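Planning and Paying for a Small Robot Cell
Course notes, unit 4: the equipment budget
Hemant Tripathi

Read these before the session and bring your own draft budget, even if half the boxes are empty. Last time we talked about picking the arm. Now we get to everything else, and I'm warning you that everything else is where my first three budgets fell apart.

Start with the task, on paper

I know you want to start with the arm. I did too! You get a catalog, you see reach and payload and that lovely price column, and before lunch you've built the whole project around a number someone else picked. Please close the catalog for an hour and write down one sentence that says what the thing has to do. Mine for this unit is "pick up loose fruit from a table and put it in a basket." It's a dull sentence and I love it, because almost every line on the budget comes out of it.

Loose fruit means different shapes, so the hand has to cope with long and curved as well as round. Fruit bruises, so we care about grip force. A table means we know the height, and a basket means the drop point has walls the hand has to clear (more on walls later, they cost me a week).

Then write a second sentence about what the thing does NOT have to do. Mine says no washing, no weighing, no sorting by ripeness. Each of those would have been a new sensor and a new argument. When somebody drops by your lab and says "could it also check if they're ripe?", you point at sentence two.

The four piles

I sort every cost into four piles. Other people use eleven and I'm sure they're very organized.

Pile one is the arm and its controller. You'll get a quote for this and the quote will be more or less right.

Pile two is whatever goes on the end of the arm. For a simple two-jaw gripper this pile is small. For a hand with several fingers it can get close to pile one, and I have seen it go past. Ask for the price of the hand, the mounting plate, the cable and the software license on separate lines. When I asked Ovura for a quote, the plate wasn't in it, and neither was the second cable. They weren't hiding anything, I just hadn't asked.

Pile three is the workspace: table, lighting, floor fixing, guarding if your risk assessment wants it, and the props. Yes, props get a line. Baskets, test objects, tape, markers.

Pile four is time. Yours, a technician's, the safety person's. Put hours in even if nobody is billing them.

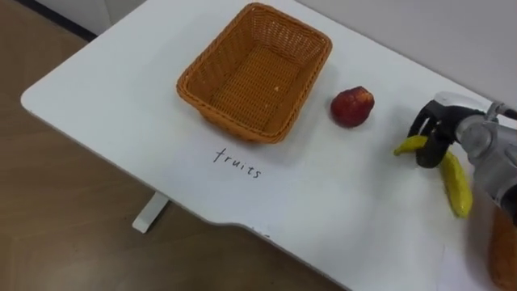 Fig. 4.1. Fruit task: banana in the hand, apple still to go, basket empty.

Look at the figure with the piles in mind. The arm and the cable running along it are pile one, and the black hand with its fingers around the banana is pile two. Then look at how much of what's left is pile three, and how cheap it is. A white table, a wicker basket, some fruit, and the word "fruits" written by hand right on the tabletop so we all agree where the basket lives. You can buy a machined fixture with locating pins for that job, and one day you may need one. Draw it on first. If the layout is wrong you've lost a pen stroke.

The tabletop gets its own line on my sheet, too. I ask for matte, because a shiny surface throws reflections back at a camera and then you're out buying diffusers. Soft, even light from above is the other thing I'll always pay for.

A worked example

Let's do pile three properly, since it's the one students skip. My draft for the fruit task had a table, two overhead light panels, floor brackets, a power strip with a proper switch, baskets and a small box of odds and ends. The total came to $2,371. Of that, $220 was props and consumables, and I thought that was generous.

It wasn't. Fruit goes off. A banana that has been picked up all morning is a sad soft thing by the afternoon, and then it isn't the same object anymore, so your results drift and you blame the hand. If you're running trials for weeks, fruit is a running cost and it belongs in the monthly column. Plastic fruit is fine for early tests, but it weighs differently and it slides differently, so don't sign off a gripper on plastic alone.

Now the walls. A basket with sloping sides and a raised rim means the hand has to go up, over and partway down before it lets go. That eats into reach. I had planned reach to the middle of the table and forgotten the height, and the arm I'd nearly ordered would have been stretched right out at the drop point. Measure to the release position, with the hand fitted, holding the longest thing you plan to pick up.

Comparing quotes

You'll be using two quotes in class, one from Plitel and one from Oltik. Don't look at the bottom line first. Go through with a highlighter and mark these:

Delivery, and who unloads it
Lead time on the hand (often longer than on the arm)
What the warranty says about fingers
Software: one-time or yearly
Training days included
Spare fingertips, price each

The Plitel quote has a lead time of 17 working days on the arm and 61 on the hand. So you could have an arm bolted down with nothing on the end of it for a good long while. That's not a disaster if you planned for it – you can do the mounting, the safety walk-through and the dry motions. It's a mess if you booked your technician for week four.

Oltik charges more up front and includes the fingertips. Work out which one is cheaper over two years, then over three. I want both answers with your workings, and I don't mind which supplier you prefer as long as I can follow how you got there.

Rent, borrow or buy

For a first project I lean toward renting the hand and buying the table. Sounds backwards, I know. But you'll use a solid table for ten years, and your opinion about hands is going to change the first time you try to lift something awkward. Tiwari does short rentals with part of the fee credited if you buy later, and their form is in the course folder. Read the damage clause twice. Ask what counts as wear.

Borrowing from another department is great if you write down the return date. Get it in an email.

Contingency

I put mine on piles two and three separately and leave pile one almost alone. One lump at the bottom of the sheet gets cut by the first person who wants the total smaller. Money sitting next to "spare fingertips and cable" is a lot harder to cross out.

For next time

Write your two sentences (does, doesn't). Fill in all four piles for your own task, with a source for every price over fifty dollars. Sketch the table from above and mark the release position, the start positions of the objects, and where the cable goes when the arm is fully stretched. Then do the Plitel and Oltik comparison.

Drafts go in the shared folder by December 15, 2024. We'll pull them apart together when we're back in January, so keep a copy you can scribble on. If you get stuck on pile four, send me what you have and I'll tell you what I'd guess for the hours.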